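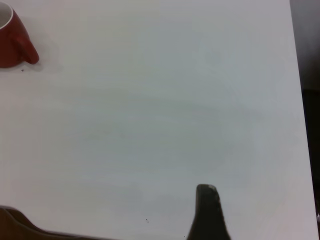

Why register a child at all before a school asks for the paper? A mother in Dultetti put it that way to our interviewer, and the talk is an attempt to answer her in order. Read the question out as written, then go to the definitions.

Speaker notes, Drerby workshop on civil registration, June 2024

Definitions (keep short)
Birth notification: the clinic or midwife informs the registrar. Birth registration: the registrar enters the birth. Certification: the family receives a document. Many surveys merge the second and third. Ours keeps them apart, and most of the results depend on that.

Scope
Two districts, Butis and Dultetti. Household survey under the Karagiannis project, 3,051 children under five. Fieldwork closed in November. Households in temporary housing near the Butis brickworks are included. Seasonal migrants who had left before the fieldwork are missing, and the results should be read as low estimates for that reason.

Main result
923 of the 3,051 children had no entry in the register. Pause here. A further group had an entry and no certificate. Mention that this group exists, and say that it is handled separately in the handout.

What unregistered status does in practice
School enrollment is allowed without a certificate on paper. In practice head teachers grant provisional places and review them at the end of the first year. The vaccination card is accepted as proof of age at clinics and refused at the land office. Inheritance claims are where the missing entry costs families the most, often decades later, when the witnesses to the birth have died.

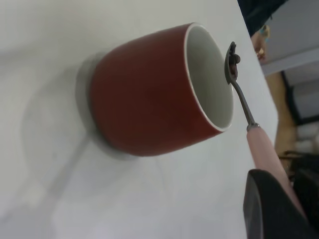
Age is the other problem. A child with no recorded date of birth has whatever age an adult gives. Employers at the brickworks state an age above the legal minimum and the labor inspector has no document to set against it. The same gap affects juvenile cases, where the court falls back on a dental estimate with a margin wide enough to decide the outcome either way. Do not go into the dental method unless asked.

Reasons given for not registering
Take these in the order on the handout.
Distance to the office. Both districts have one registrar each, and the Dultetti office closes when the registrar is in court.
The late fee. It is 750 in local currency, charged once the free period has run out. Day laborers named it more often than any other group.
Father absent or unnamed. The form allows a blank in that field. Clerks frequently send the mother home to get a signature anyway. This is a training matter and needs no change in the law.
No reason to. Link back to the opening question. 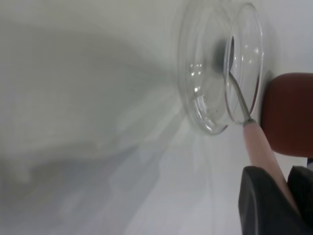

Waive the fee and the line at the office will be out the door by morning, with the same single clerk behind the desk. A registrar in Butis wrote this on the back of our form, and it should be taken seriously. The fee waiver and the staffing request have to go in together - if the budget covers only one, staffing goes first.

Recommendations
Let the clinic notification count as the application, so that the family makes one trip and only to collect. Issue a written instruction on the blank father field. Drop the late fee for children under five. Send a mobile registrar to the brickworks before the season ends, while the families are still on site.

Limits
Registration status was reported by the caregiver and checked against the register only where the caregiver agreed to it. Refusals were higher in Butis. We have no data on children living outside a household, and the sample cannot be stretched to cover them.

If time is short, cut the section on age and keep the reasons. Questions on cost go to the annex, table 2.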